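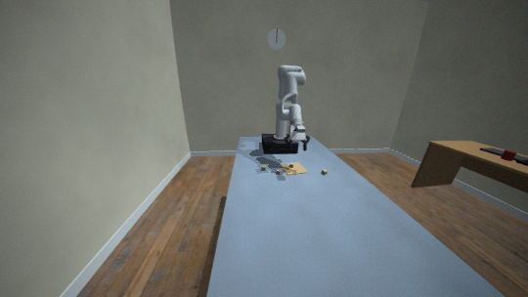 Mellidby cell, progress to end of October
For: Bredinport program office
From: cell setup and upkeep, Dumitz site

Short one this month, we are mid-changeover and I want to get back to it.

Where we are

Sim model of the cell is rebuilt and matches the floor layout we agreed on. Arm at the far end of the long table, black base straight on the tabletop, mat in front of it, four small blocks for the pick tests. Everything we need to pick is in reach of the gripper without moving the base. Old model had the base offset wrong by 20 mm, which explains most of the misses we reported last time. Fixed in the model first, then on the real base plate. Rest of the misses were gripper, see below.

Home pose changed. Arm now parks folded over in front of the base, fingers pointing down and a little open. Old pose had it stretched out over the table and the shoulder joint was running warm just from holding it there. Joint temps have been fine since the switch. Please use the new pose file, the old one is still on the shared drive and I have not gotten round to deleting it.

Gripper

Right finger was dragging on close. Took both off, cleaned the slides, regreased, put back with new screws from the Isaksson kit. Zeroed open and closed again. Ran 200 cycles by hand from the pendant, no drag. Then let it run the block routine, 1090 picks so far, 20 drops. Nearly all the drops are on the block sitting off by itself to the right of the mat. Approach angle for that one is poor, I think we come in too flat. Will try a steeper approach next week before touching anything mechanical.

Finger pads show light wear. Not replacing yet. Spare set on the shelf.

Cable and base

Base bolts rechecked Thursday, one had backed off a quarter turn. Marked all of them with paint pen so we can see it if it happens again. Wrist cable was rubbing at the elbow when the arm folds, rerouted with a longer loop and two more ties. The sim doesnt model the cable at all so do not trust it for that, check on the real arm every time a pose changes.

Controller

Fan filter was clogged, swapped. Firmware still one version behind. Isaksson wants us to update, I would rather wait till the pick numbers are in so we are not changing two things at once. Backup taken before and after the zeroing.

Money and time

Spent roughly 105 hours against the setup line, a bit over plan, nearly all of it the offset hunt. Parts are under. No request for extra funds right now. If the pads go early we will need a second kit but that comes out of the upkeep line.

Open items

- steeper approach for the right hand block
- delete old home pose file
- upkeep sheet for the Dumitz operators, half written, daily checks done, monthly ones not
- cable check added to teh pose change steps
- firmware, decide after the pick run

Next report will have the full pick run and the finished upkeep sheet. Layout is frozen unless Bredinport says different, so please send changes before we start bolting down the guard posts.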